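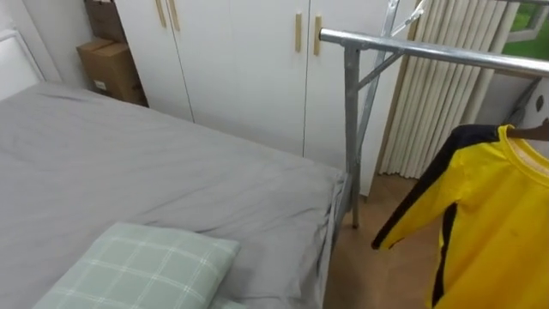 10/5/20 Fabric drying, cotton bedding, indoor rack

Picking up from the last entry. Question is still how long a cotton fitted sheet takes to get to its starting weight on an indoor rack, and whether the Norby hygrometer is good enough to use as the room reference.

Setup
Sheet conditioned overnight in the room, then weighed folded on the Oshima bench scale. Zero checked before and after each reading. Spin at the highest setting, no softener. Rack fully open, one layer of fabric per rail where possible. Windows closed, door closed, radiator off. Weighed every half hour, each time taken off and put back the same way around.

Observations
Water held after spin: 242 g. Lower than the last load, which had gone through the short cycle.
Loss is close to linear for the first part of the run, then bends over. The corners and the elastic hem lag well behind the flat area. By touch I would have called the sheet done two readings before the scale agreed. Touch is not a usable endpoint for anything with elastic in it.
Room humidity climbed early and stayed up until the bend in the curve. The Norby follows the Flometti logger but trails it on the way up. Fine for steady conditions, not for the first hour. Use the Flometti for anything plotted.

Problems
Lost one reading. Scale had timed out and I wrote down the number from the tare. Struck through in the table, not interpolated.
Hem touched the lower rail for part of the run. Probably adds to the lag but I can't separate it from the elastic.

Tetsuya Tamura asked why the endpoint isn't bone dry. Cotton picks moisture back up from the room, so oven-dry weight would give a time that is never reached on a rack. Staying with conditioned weight. He suggests a flat sheet of the same cloth as a control, which would take the hem out of it. Agreed.

To do
- Repeat with 2 rails per layer, same spin.
- Flat sheet control.
- Change the Starer fan battery before the moving-air runs.
- Leave heated-room runs until December, radiator on, same rack position.
- Copy the weights into the shared table, including the struck one.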